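Speaker notes – Small parts, small drawers
Strachan makers' evening, Oct 16, 2024
Forty-minute slot, leave time for questions

Start with the problem. Most people in the room have a bench at home and a box under it full of switches, fuses, connectors and bits of wire. Ask for a show of hands: who has bought a part they already owned? Wait for it. Mine was a bag of 40 toggle switches, ordered in July, while the first bag sat behind the paint cans.

Say what this talk covers. Sorting electrical parts on a table, choosing drawers, labeling. It does not cover stock software. Someone will ask about Jevarix. I used it for one winter and went back to paper labels. Move on.

Clearing the table. Take everything off that you do not need for sorting. Pour out one box only. If you pour out three you will still be there at midnight, and the parts will go back in the box the way they came.

First pass is by what the part does. Switches together, connectors together, anything with bare leads in its own pile. Do not look at ratings yet. Ratings are the second pass and you need better light for them.

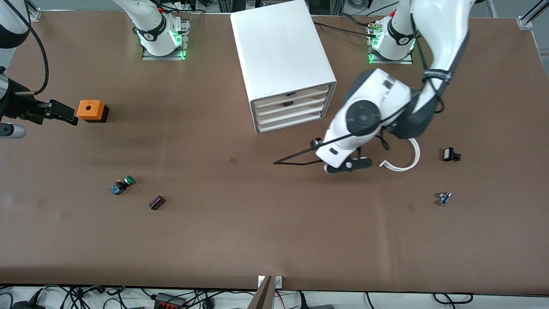 Drawers go at the back of the table, where you can reach them without getting up. I had mine on a wall shelf for years and hardly used them, because every part meant standing. The white cabinet on this slide has four stacked drawers with small slots for handles, and it stands at the far side with the tabletop open in front of it. That open space is what you want. Parts get spread out there, and the cabinet stays put – mention that a light cabinet needs something heavy in the bottom drawer or it slides when you pull.

How many drawers. Fewer than you think. I own 131 labeled bags and they fit in two cabinets, since bags can share a drawer if they stand on edge. The Kisel inserts fit most shallow drawers. The Sturkon ones are taller, so measure first.

Labels. Put them on the front, large letters, plain words. "Small switches" is better than a part number. Pass the sample drawer around here and get it back before the break.

Mixed drawer. Allow one. Empty it when it will not close.

If time is short, skip the mixed drawer and go to questions. Likely ones: loose batteries (store them apart, ends covered), and old parts with no markings (test or throw out). Handout is on the chair by the door, 40 copies.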